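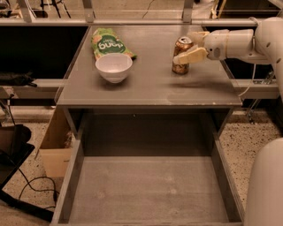
Ticket 1695
Opened by: Jayanthi Palaniappan
Assigned to: Senthil Chettiar
Status: Waiting on customer

Label printer at the Devadiga counter drops off the network after up to 4 jobs. Power light stays on. Turning it off and on brings it back.

May 23, 2021, Senthil: Printer and the back office till had the same IP address. Gave the printer a fixed one and cleared 1141 stuck jobs from the queue.

Jayanthi: Better, but it dropped again after lunch.

Senthil: Sleep timer was still on. Switched it off. Please print as normal and let me know. Harish Kamath has the spare cable if needed.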